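From: Emília Tichý
To: Uston storytime list
Subject: Re: Rhyming books that survive being read out loud

On the evening of March's meeting, Stidell Library wrote:

> Does anyone have a rhyming picture book that works for a mixed group? Ours
> runs from babies in laps up to second graders who already know everything.
> I tried the one about the goose who opens a bank and lost the back row by
> page four. Also, is it just me or are they all getting longer?

It isn't just you. I weighed in on this last year and was told I was being old-fashioned, so I have since started checking word counts, like a person with no hobbies. The goose book is over 700 words. For a read-aloud with babies in the room, that is a Russian novel.

My pick is "The Button Bear of Luangrath." It has 128 words, most of them "button," and the rhymes land where your mouth expects them to. You would think this was the minimum requirement. I have a shelf at home that says otherwise, including one that rhymes "squirrel" with "plural" and then, feeling good about itself, does it again.

The bear loses a button on each page and a different animal hands back the wrong one. The little ones like the pointing. The second graders like being right before the bear is, which takes the bear a very long time. There's a page near the end with no words at all – I just leave it open and let them shout.

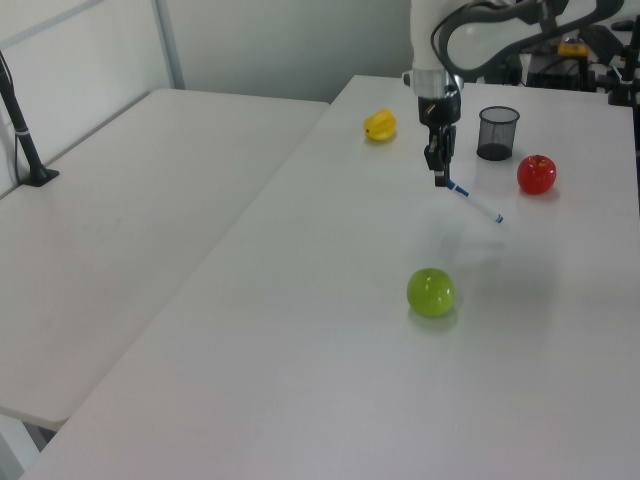
Will it hold up for a group of 50?
Only if you have the big edition. The regular one is small and the art is fussy, so past the second row you are reading a beige rectangle to people.

If you want something with more story, try "Drornlow Goes to Bed Last." It's longer, and there is a stretch in the middle where the owl explains himself that I skip without guilt. I have read it 3 times to the same kids and one of them caught the skip on the last go. She recited the missing page at me, with gestures. I have offered her my job.

Things I would leave alone: anything with a glitter cover, anything where the moral gets its own page, and the sequel to the bear. He learns to share his buttons. It goes on.

I can lend the big edition after the school break, but it has to travel flat and it doesn't fit in the interlibrary bag. Somebody with a hatchback should speak up.

Emília
Children's desk, Uston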